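About Kovasa

Hi, and thanks for clicking over to this page! I'm the person who pours, labels, packs and answers the emails at Kovasa, a very small candle company that started on my stove one rainy August and has slowly taken over most of the downstairs. If you've bought a candle from us, I made it, and if the label was a tiny bit crooked, I made that too.

I came to candles from a job in a print shop, so I knew plenty about paper and nothing at all about wax. My first batch had the wicks leaning over like tired tulips. I burned every one of them anyway (my kitchen smelled like fig for a month) and kept notes on the backs of old envelopes. Those notes turned into Ollalier, our first scent, and it's still the one people write to me about the most.

A lot of what I do comes down to wicks. They're fiddly little things, waxed cord with a metal tab on the end, and the moment you tip them out on a table they get into a tangle. I love them all the same.
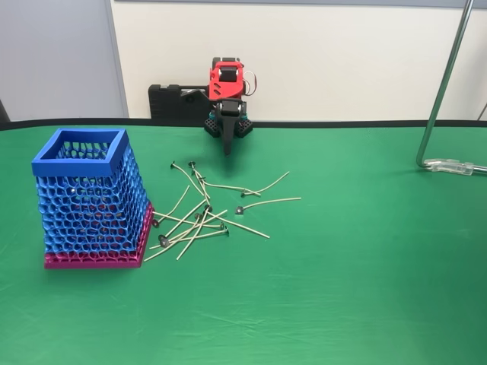

Picking the right one for each jar takes longer than anything else I do. Too thin and the flame drowns, too thick and you get soot up the glass. For Plisano, our big three-pour candle, I tested for 12 weeks before I was happy with it, and my neighbors got a lot of free candles that spring. The Janssen line was easier – it's a smaller jar, a softer wax, and it behaved itself from the second try.

Everything gets made in batches of 20. I've been asked if I'd go bigger, and maybe someday, but at that size I can still check each jar by hand and set aside the ones with a dip in the top. Those go in the seconds basket by the door, and if you come by on a Monday you can have your pick of them for half price.

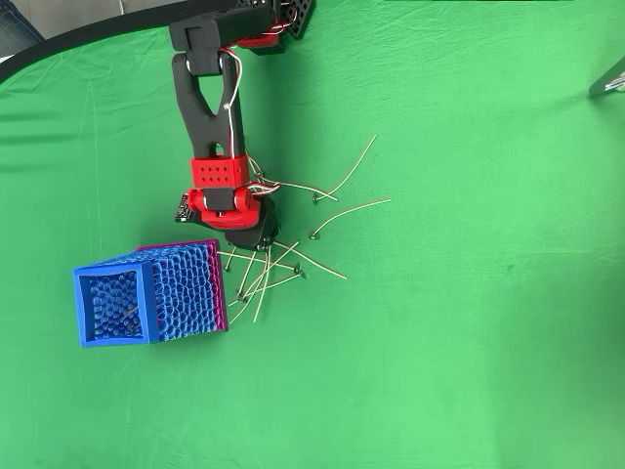

Wicks are also for sale on their own, by the way! So many of you pour at home now that I started putting them up in bags of 200, pre-tabbed and sorted by size. If you're not sure which size you need, send me the width of your jar and the kind of wax you're using and I'll write back, usually the same evening once the pots are clean.

Last year we sent out 815 orders, and I still do a little dance in the hallway when a new one comes in. Shipping days are Tuesday and Friday, local pickup is any afternoon after three, and the bell sticks – so press it hard.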